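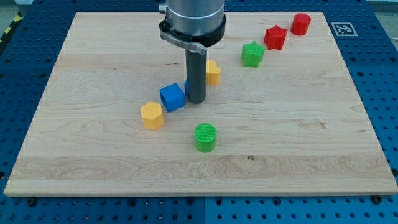

Chamada para participantes: estudo de manipulação robótica guiada por instruções em português

O Laboratório Driltadard de Robótica Aplicada torna pública a abertura de inscrições para a segunda fase do projeto Bondier, dedicado à avaliação de métodos de aprendizagem por demonstração em tarefas de deslocamento de objetos sobre superfície plana.

1. Objeto do estudo

Na primeira fase, o método Iso foi treinado com 1,140 mil demonstrações teleoperadas, nas quais um braço com ponta cilíndrica empurra blocos coloridos em forma de estrela, coração, cilindro, cubo e prisma hexagonal sobre uma prancha de madeira. O sistema cumpriu 97% das instruções simples, do tipo "aproxime a estrela verde da estrela vermelha". O desempenho em instruções compostas, formuladas livremente por falantes sem formação técnica, ainda não foi medido e constitui o objeto desta fase.

2. Atividades

Cada participante formulará instruções orais e escritas para o sistema, acompanhará a execução e atribuirá uma nota ao resultado. Serão recolhidas até 2.000 instruções no conjunto das sessões. Não é exigida experiência prévia com robôs.

3. Requisitos

- Idade mínima de 18 anos;
- Português como língua materna ou fluência equivalente;
- Visão de cores sem alterações diagnosticadas;
- Disponibilidade para 7 sessões, realizadas no mês de março, na Sala Nygård.

4. Compensação e proteção de dados

Os participantes receberão ajuda de custo por sessão concluída. As gravações de voz serão anonimizadas antes da análise. A desistência é permitida a qualquer momento, sem prejuízo dos valores já devidos.

5. Inscrições

O formulário está disponível na secretaria do laboratório e deve ser entregue até sexta-feira, às 17h. Dúvidas sobre o protocolo devem ser dirigidas ao responsável pelo estudo, Arif Nugroho.

Publicações recentes
Bondier: relatório da primeira fase
Bolsa de iniciação científica em visão computacional
Normas de acesso à Sala Nygård

Este site utiliza cookies para melhorar a navegação. Ao continuar, você concorda com a nossa política de privacidade.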